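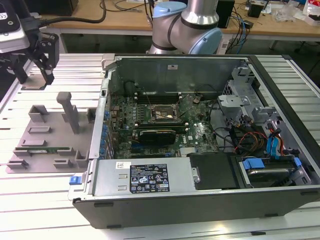

Re: Can they do the boring jobs yet?

From: Kyrylo Ostapchuk
To: Ukavport workshop list
May 2021

> I keep reading that arms like these will be stripping old office PCs
> by the end of the year. We have 112 towers in the back store and two
> people to do them. Is anyone on the list getting real work out of a
> robot, or is it all still videos? I'd also like to know about folding
> and washing up, but I suppose that is a different list.
> — Ansah refurb desk

We have had an arm on old desktops since October, so I can answer the first part.

The job is a plain one for a person. Lay the case on its side, take the panel off, pull the memory, put it somewhere safe. The Dell cases are kind to us because the release parts are blue and the insides are much the same from one to the next. The arm finds the memory slots without much trouble. What it finds hard is the clips at the ends. They need a push in the right direction, and if the push is a bit off, the case shifts on the table and every position after that is wrong.

The other half is putting the stick down. We print a grey plate with slots in it, set to the left of the case, so the arm always has the same place to go. It took 4 versions before we had slots wide enough to forgive a crooked grip and still narrow enough to hold a board upright. I would start with the plate if I were doing it again. It is cheap, and it helped more than the new software from Gikier did.

Cables are the real problem. A person moves the red and yellow bundle aside with the back of a hand and doesn't think about it. The arm has to be told it is there, and it lies differently in every machine. We still do the cables by hand, and the drives as well.

On a good day it does 8 machines before somebody has to step in. I can do the same work faster with a cup of tea next to me. It does keep going over lunch, though, and it has not lost a stick yet.

So for 112 towers I would use your two people. If you expect the same again every few months, and mostly the same model, then it is worth a trial.

As for folding and washing up, Rarnetti had a go at towels and gave up after 3 weeks. Ask them, they are quite open about it.

I can send the drawings for the plate if you want them. Tell me which cases you have first — the small ones need a different height.

Kyrylo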